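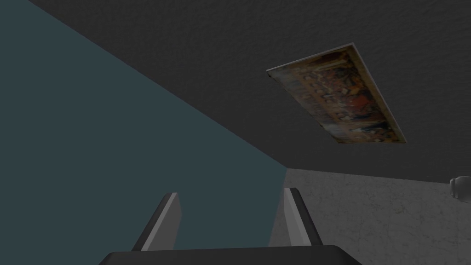 4.2 Setting the room profile

The Jorkus ceiling speaker ships with the profile set to Open Plan. Change it before running calibration.

1. Hold MODE for 4 seconds until the status light blinks.
2. Turn the dial to Small, Medium or Large.
3. Enter the ceiling height in centimeters. The lowest accepted value is 211.
4. Press MODE once to save.

Note: Hard, bare walls reflect more sound. Lower the treble setting if speech is harsh – see section 6.

CAUTION: Disconnect power before removing the grille. Do not set volume above 40 during calibration.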